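Narkley puts off vote on robot hands for returns room

Narkley's plan to spend $246,000 on robot sorting stations will wait at least another month, after council members said on Tuesday that they still couldn't tell what the money would buy.

The proposal covers four stations from the equipment supplier Bonar, to be set up in the returns room of the town's toy and games lending service. Each station is an arm with a jointed hand, a table and a license for Amia, the software Bonar sells to run it. The job is simple enough to say in one line: pick a returned item off the table and put it in the right basket, so that it can be cleaned and go back on the shelf.

Whether a machine should be doing that for a quarter of a million dollars, near enough, is another matter, and the proposal's ten pages don't do much to settle it.

Vilgot Lindholm, the town's equipment planner, told the meeting that returns pile up badly after school vacations and that the service has struggled to keep part-time staff. He said the stations would take over the dull part of the work and free up staff for the front desk.

"I'm not asking you to buy a miracle," Lindholm said. "I'm asking you to buy a sorting table that works evenings."

The figure he kept returning to was 100 items an hour. Council member Þórarinsdóttir asked where it came from. It came from Bonar, Lindholm said. She asked whether it was for one station or for all of them together. He said he believed it was for one. She asked whether it included time for a person to put items on the table in the first place, and he said he would have to check.

That exchange took up most of the discussion, and it should have. If 100 is the rate for one station, and if someone still has to lay out each toy by hand, then the town is paying for a machine and for a person to feed it. If it is the combined rate, the case looks a good deal thinner. The proposal says only "up to 100 items per hour," with no footnote.

Other gaps came up as the evening went on. The purchase price covers delivery and setup, but repairs to the hands are covered for the first year only. After that the town would pay for parts and call-outs, at prices that are "to be agreed." The Amia license is priced for the first year as well. The budget sheet leaves the renewal line blank. No amount has been set aside for training, and the wiring in the returns room would have to be looked at by an electrician whose fee is not in the plan either.

Lindholm said these were ordinary open points for a purchase at this stage. That may be so. But the same paper asks the council to commit the full sum before the end of the budget year, and open points have a way of turning into invoices.

Then there is the question of what the machines would be handed. The lending service's stock runs from board books and soft toys to marble runs, wooden train sets and jigsaw puzzles with pieces in loose bags. Bonar's material deals mostly with soft items. Asked about puzzles, Lindholm said the supplier was confident. Asked about a train set that comes back in the wrong box, he said that would go to staff.

So staff would still be sorting. How much of the work would stay with them is not estimated anywhere in the proposal, and it is the number that matters most for the savings claimed on the last page. Those savings assume the part-time hours in the returns room go down by half in the first year. No reason is given for half.

Þórarinsdóttir said she was open to the idea in principle, and that she had no wish to see people spend their evenings bent over a returns bin. She wanted a trial first, with one station, in the town's own room and with the town's own returns, dirty ones included. She also wanted the results written down by someone who doesn't work for the seller.

Lindholm said Bonar had offered an 8-week trial, but on condition that the town sign for all the stations beforehand, with a right to cancel. The cancellation terms were not in the packet. Several members asked for them, and the item was put off until they arrive.

Bonar's material also went out with the packet. It has one kind of job in it: a wicker basket on a padded blue mat, a white table, a single small soft item to deal with. It is tidy work, and a long way from a crate of mixed returns on the first Monday after a vacation – but it is what the council has been given to go on.

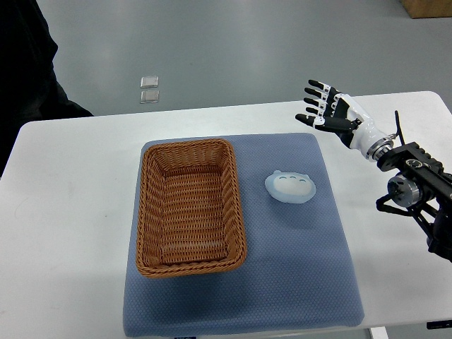
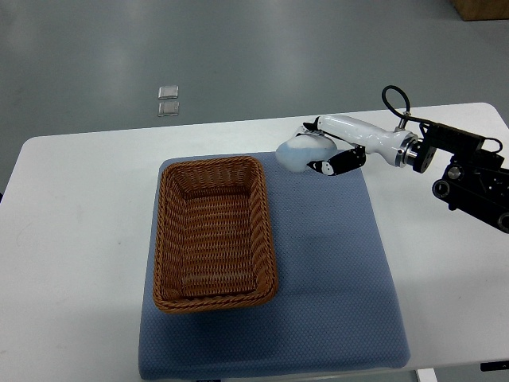
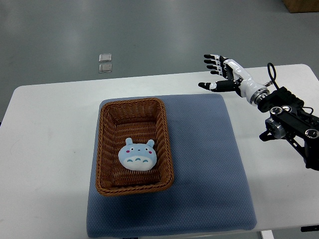
Photos: Bonar

Still pictures can't say much about speed, and none of the three is marked with a time. A hand can be seen closed around a soft, pale item, and a toy can be seen lying in the basket. How long any of it took, how often a grip failed, and whether someone stepped in between are the things a buyer would want to know. Lindholm agreed to ask for unedited video of a full hour's work, with a clock showing.

He has also been asked to come back with a price for one station on its own, a second quote from another supplier, and the cost of the plainest alternative, more shelving and longer hours for the existing staff. That last item was left out of the first version of the plan. It was looked at, according to Lindholm, but only "informally."

Members did not discuss what would happen to the equipment if the service moves out of its current building, although the lease is up for review. The mounts are fixed to the tables and could be moved, Lindholm said after the meeting, but Bonar would have to do the setup again and would charge for it.

The money itself would come from the replacement fund, which is also meant to cover the service's delivery van. The van is on the list for next year. Under the plan as it stands, it would slip to the year after.

The council expects to take the item up again in November. Residents can read the proposal at the town office or ask for a copy by mail, and written comments will be added to the packet if they come in before the agenda closes.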